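Allotment rents and water

Rents for the Leltham plots go up in June, to 15 a quarter for a half plot and 16 for a corner one. Norbert Pintér has the new agreements — please sign and return both pages.

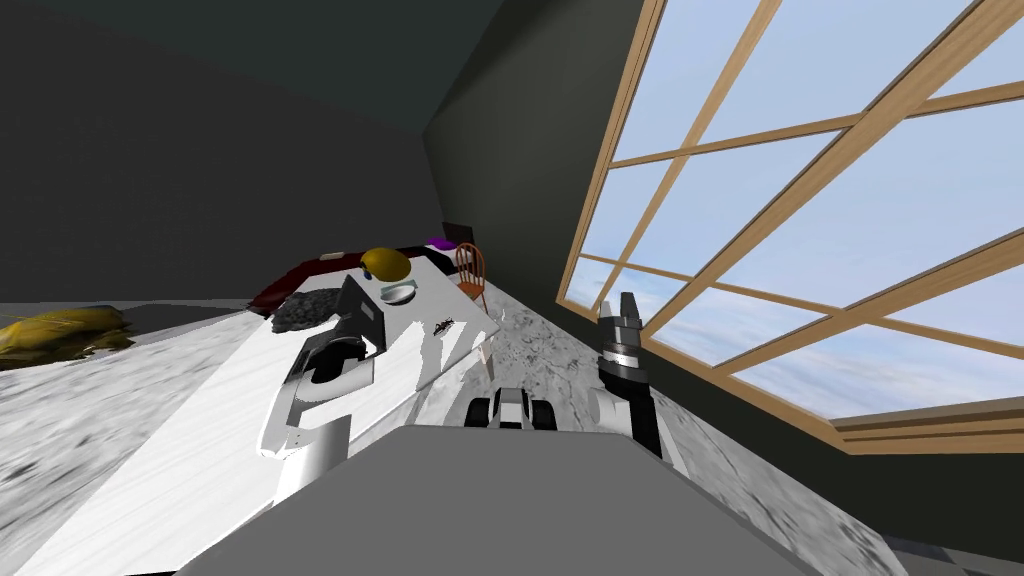 Water

The Szilágyi end of the site will have its taps back once the new pipe is joined up. Until then, use the tank by plot 202 and keep hoses off it. Aranka Pálfi holds the spare key.
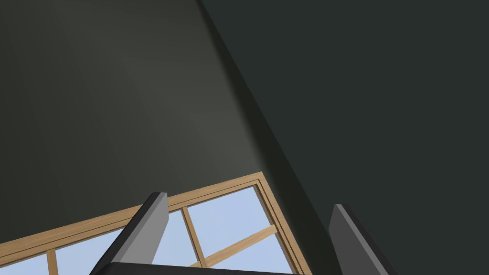 Anyone who still has a watering can from the shared shed should bring it back before the taps go on. Seed potato orders go to Viktória Lengyel as usual.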